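Plemville Robotics Club - Two Arms, One Board

Our club has 11 members this season and one task, which is putting parts into the holes made for them. A toddler can do this. We have 2164 lines of code and are still in talks with the toddler. The page was put together on 18 November 2024, mostly by Masanobu Sugiyama, who had the good sense to stay out of the photos.
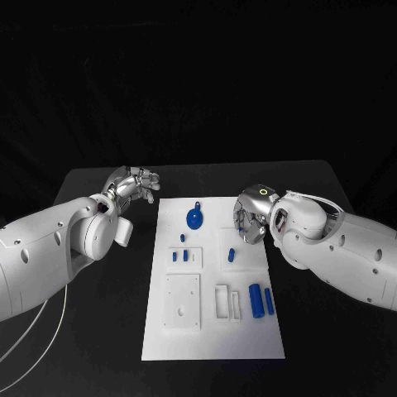

The bench goes by Sikirard, after a town on somebody's map that we have never managed to find again. Every run starts the same way: arms up, hands over the board, six people holding their breath and one person eating chips. The rules say hands off the laptop once the script is going. The rules were written by Shinji Miyazaki after July, and we don't discuss July.

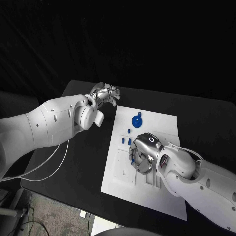
Picking things up with fingers is the part everyone wants to code and then wishes they hadn't. The grip team rewrote their closing routine twice this fall, and they will tell you about both versions if you let them stand near you. What they are after is a hand that can go right down onto the plates, as the right one has, with a bit of blue in among the fingers, and not shove the neighbors over. The left hand gets to wait up in the air while that goes on. Most of us would like that job.
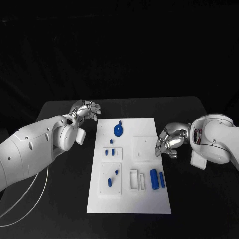
We built the layout after seeing the Dondley team's version at the regional meet, where they were very nice to us and beat us by a lot. Ours has its own ideas about tolerances. Shinji sanded one slot by hand for a whole evening and then found out he had sanded the good one - it fits everything now, including things it shouldn't.
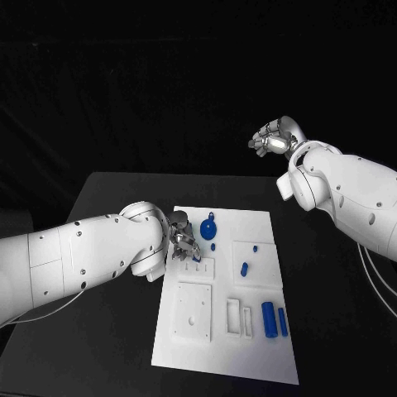 Next up is the Somogyi Cup, where you get two attempts and a judge with a clipboard. We have practiced the attempts and are working on the clipboard. If you want to join, we meet in the shop behind the gym after last period. No experience needed, as our results should make clear. Bring a snack, and bring enough for Masanobu, who will ask. Parents are welcome to watch too, but please save the clapping until the arms have stopped. Some of us startle.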